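The Tug

My aunt used to say that you could tell who had taught a child to tie its shoes by watching the child do it at forty, and I thought of her a good deal the winter we had the trouble with Stenness, which went on longer than any of us like to remember and began, as far as I can work out, with me.

I should say first that I loved that job. I'd come to Brellmont from the alterations counter at a department store, where I had spent years on my knees with pins in my mouth, and a job where I could stand up with a cup of tea within reach felt like a promotion in itself. Brellmont had the upstairs floor of an old wool building down by the water in Trorkport, with a goods lift that sulked in wet weather and a view of the ferry if you leaned. Downstairs was Wickramasinghe's, the outfitters, who hired out hiking gear and school sports kit and had it all come back in a heap every holidays, straps in knots, half of it inside out. What we were building upstairs was meant to sort the heap.

That was Stenness. Two arms on a rail, a very patient sort of thing, painted the colour of old cream. Stenness didn't know anything about caps or straps or drawstring bags except what we showed it, and we did the showing by hand. You held a gripper in each fist, squeezed them open and shut, and did the job slowly and properly, over and over, and somewhere in the night the computers chewed on it. Nusrat Mollah ran the floor and she was particular about the slow part. "You're not doing it," she'd say, going past behind you with her clipboard. "You're showing someone how." I took that to heart. I talked to the table while I worked, heaven help me. Right, love, we take the strap at both ends. Up it comes. No rush. 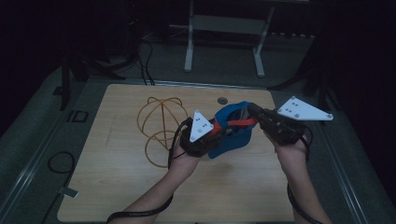
I liked caps best. There's a moment with a cap when the strap goes firm between your two hands and the weight of it swings under, and you know you've got it, and I suppose twenty-odd years of hems had given me a way of marking that moment. I gave it a tug. Only a small one, outwards, both hands, the way you'd snap a pillowcase before folding it. I didn't know I did it. If you'd asked me under oath I would have said I lifted the cap and turned it and put it down.

Stenness, of course, knew I did it.

The first sign was in December, when the heat upstairs was something shocking and we had the big windows propped with broom handles. Sumaiya Samarakoon, who looked after the arms and was the only one of us with a key to the cabinet, had Stenness going on a tray of mixed kit, and I'd stopped to watch with my lunch in my hand. It picked up a cap by the strap, beautifully, I could have cheered. And then it gave a little tug.

"Oh, look at that," I said, delighted. "It's checking."

Sumaiya wrote something down. She didn't look delighted. She asked me whether anybody had shown it that on purpose, and I said I shouldn't think so, and went off and ate my sandwich on the stairs where there was a breeze. I've gone back over that sandwich many times.

What you have to understand about a tug is that it's a different size depending on who's doing it. When I tugged, I stopped, the same as you stop when you've pulled a door and found it locked. My wrists told me. But the wrists weren't in the recording, or not enough of them were, and so what Stenness had learned was that when you have a strap you pull it, and that when the strap is properly firm you're finished. A short strap on a cap goes firm straight away. A long one doesn't. If the strap had slack in it, or a slider that let it run, Stenness would go on pulling quite contentedly to the end of its reach, looking for the firmness it had been promised.

We found that out with a day bag. It pulled the strap through the slider, felt it run, kept pulling, and the whole bag went off the edge of the table and into the rail and took a tray of whistles with it. What a noise! Everybody laughed, even Nusrat, who then said we'd better have many more straps in the recordings, long ones, ones with hardware, so it could see the difference. So that's what we did, and you can guess who was given the straps. I was the best with straps. 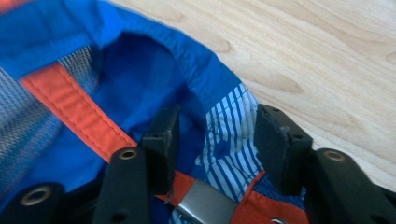
Photo: Sumaiya Samarakoon / Brellmont

Those were hot, fiddly weeks. Anything with mesh was a trial, the tips would catch in it, and anything with a lining folded itself up like a sulking cat and hid the bit you wanted. I went carefully. I went so carefully that I was hardly squeezing at all some days, nosing the tips in either side of the cloth and waiting until it looked right before I closed. I was proud of those recordings. I still think some of them are lovely. And in every last one, when the strap came up, I tugged it, and because the straps were longer I tugged them further.

The day it went properly wrong was grey and close, with the lift out again. Sumaiya had the guard gate open to clear a jam, and Stenness was meant to be paused, and was paused, in the sense that the arms weren't going anywhere. But the pause we had in those days only stopped a new job from starting. If it was partway through something it would wait for the picture in front of it to settle and then finish up. That was considered tidy. I remember a whole meeting where we agreed it was tidy.

She leaned in to get the jammed thing out, and she had her pass on a lanyard, an orange one, a flat webbing one like they all were from downstairs. It swung forward over the tray. Stenness had its left tips open and waiting for an orange strap.

I want to be fair to it. It did what it did very gently. It closed on the lanyard just as I would have, square on, no fuss, and lifted it, and Sumaiya said "Oh," in a perfectly ordinary voice, as though somebody had tapped her on the shoulder. Then it brought the other hand across and took the second end.

I was at my table with a gripper in each hand. I know now that the stop button was two steps to my left, and I had walked past it every morning and put my cup on the ledge beneath it. I didn't go to it. I stood there holding up my own two hands, and what I did, and I'm not proud of this, was open them. I squeezed the handles open as wide as they'd go and held them out towards her as if Stenness would look over and see. Let go, love. Both hands. Let go now.

It tugged.

The lanyard had a safety catch at the back of the neck, the cheap plastic sort that comes undone if you so much as catch it on a drawer handle, and it came undone. Sumaiya sat down hard on the floor. Stenness, finding it had a strap with nothing on the end of it, pulled and pulled until its arms were stretched out at either side like somebody telling you about a fish, and there it stopped, and Nusrat, who had come the length of the floor faster than I'd have believed, put her palm on the red button and kept it there a long while after it needed keeping.

Sumaiya had a mark on the side of her neck and a bruised tailbone. She was very good about it. She sent me down for ice from the pub across the road, I think to give me something to do, and when I got back up all those stairs with it dripping through my fingers she was already at the screen with Nusrat, going back through the recordings to see where it had come from.

They went back and back. I stood behind them with the ice. It was all there, the board and the bit of orange wire ball that always lived on it, and my two forearms coming up from the bottom, older-looking than I'd have thought. Recording 205 was a blue cap with a red strap. Up it came. And then the tug.

"Go back," said Nusrat, and Sumaiya went back, and I did it again.

I said, "I don't do that."

Neither of them answered, which was kind. Sumaiya put up the next one, and the next, and there I was in each of them, snapping the pillowcase.

They didn't sack me. I rather thought they would, and had started taking my things home a mug at a time so as not to make a scene of it. Instead Nusrat had the pause rewired so that it meant stop and nothing else, and the gate made so that the power dropped when it opened, and lanyards were finished, we all went over to clip-on passes. The strap recordings came out of the pile, all of mine. Then she sat me down at the table again and handed me the grippers and a cap, and pulled up a stool on the other side.

"Lift it," she said.

I lifted it.

"You did it then."

"I didn't!"

"You did, a bit."

We were at it for the rest of the afternoon, and the ferry went out and came back. I tried talking myself through it and I tried keeping my mouth shut. I tried thinking of the cap as asleep. By the end my wrists were shaking with the effort of not doing a thing I couldn't feel myself doing, and Sumaiya had come over with an ice pack held to the back of her trousers to see how we were getting on.

"Try it with your eyes shut," she said.

So I shut them, and felt about for the strap, and took it at both ends, and up it came. I could feel the cap swing. I stood there with the weight hanging and waited for one of them to tell me.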